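2019-03-19 – bench top cleaning trial, Okunier wipes against our usual detergent

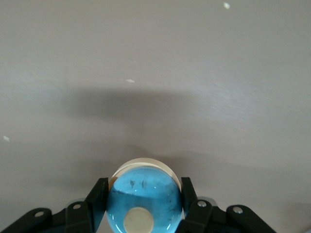
Bench surface with three small white specks.

Purpose: find out whether the residue complaint on batch 3257 comes from the wipes or from the rinse water. Surface marks under side light were the only measure used.

Method. Taped off 16 squares on the spare top in the Flarkwood room. Half got Okunier wipes, half got detergent at the normal dilution, then one pass with a damp cloth. Left 10 minutes before checking with the hand lamp.

Results:

- Okunier: faint smear on most squares, worst where the wipe was folded back on itself.
- Detergent: no smear. Lint on two squares, from the cloth.
- One detergent square discarded – tape lifted and left glue.

Rinse water conductivity was in range, so the water is probably not the cause. The meter was last checked in November and is due again.

Cloths were from the Jirkis box, stock no. 1015. They shed more than the old ones. Repeat with a lint-free type before writing anything up for Mwakyusa.

To do: order cloths, relabel the dilute bottle (date has rubbed off), borrow the better lamp.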